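Moving to Bretley, worth it for the commute?

clonach_lass
Posted 7:42 am

Offered a job in Medum, start in May. Cant afford Medum itself. Everyone at work says rent in Bretley and get the train in. Anyone doing it? Is the 8 o'clock as bad as they say? Currently in Clonach with a garden and no wish to lose it.

pedalpusher
Did it for 2 years. Train's fine going in. Coming home is the problem, the 5.50 gets cancelled if someone sneezes. Get a place on the station side or you'll be walking up that hill in the rain, every night, with shopping.

Rents have gone daft near the park. Look behind the old dairy, smaller houses but most have a yard and you can park outside. 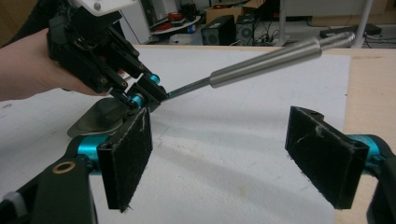 Also ask about damp. Ours had it in the back bedroom and the agent swore blind it was condensation. Wasn't. Took the whole winter to get it looked at.

Y. Symonenko
Disagree about the dairy end. Lived there, bins never collected on time and the road floods by the bridge. Park side costs more but you sleep at night.

pedalpusher
Floods once a year, if that!! And the park side has the pub chucking out.

Y. Symonenko
Pub shuts at eleven. Your bridge doesnt shut.

oldtrout
Has anyone mentioned the bus. Slower than the train, about 2 quid cheaper each way last I looked, stops right by Rajput the greengrocer. You get a seat. I read my book.

clonach_lass
Didn't know there was a bus, thanks. How late does it run?

oldtrout
Last one back is just after 8 so no good if you stay out.

clonach_lass
I never stay out. Viewing 2 places next week then, one each end so you can both be cross with me. Yaryna is the flooding front gardens or just the road?

Y. Symonenko
Road mostly. Ask the neighbours not the agent.

pedalpusher
Agree with that bit at least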